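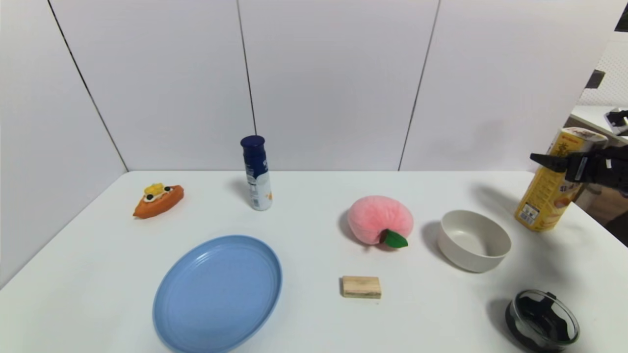

Do I really need a capsule pantry?

30 March 2019

The latest thing I am supposed to want is a capsule pantry. You keep a short list of foods, you buy only those, and your life gets calmer. I read three posts in a row saying so, all of them with the same glass jars, and two of them linking to the same shop for the jars.

I did try it. In November I wrote down everything in my kitchen cupboards and stopped at 78 items, which sounded shameful until I looked at the list properly. A good third of it was spices. Was I meant to throw out the cumin?

The Zellach planner, which I paid for, says a household of two can live on thirty. It doesn't say who these two are or whether they ever have people round. It also assumes you shop once a week by car. I shop on foot and carry what I can.

What about the money? The claim is that you save 1000 a year. I kept my receipts for the winter and I can't find it. We spent less on biscuits and more on takeaways, mostly on evenings when the approved list offered lentils again. My other half said the word "lentils" in a tone I'd rather not hear twice.

I'll give it this much: I found four open bags of rice, and now there is one. Writing a list before going out does help, though my gran did that on the back of an envelope and never charged for it.

The planner is going to the charity shop. The jars I'm keeping, as they're decent jars. Next month I might look at meal boxes, if anyone can tell me what they cost after the first discount runs out.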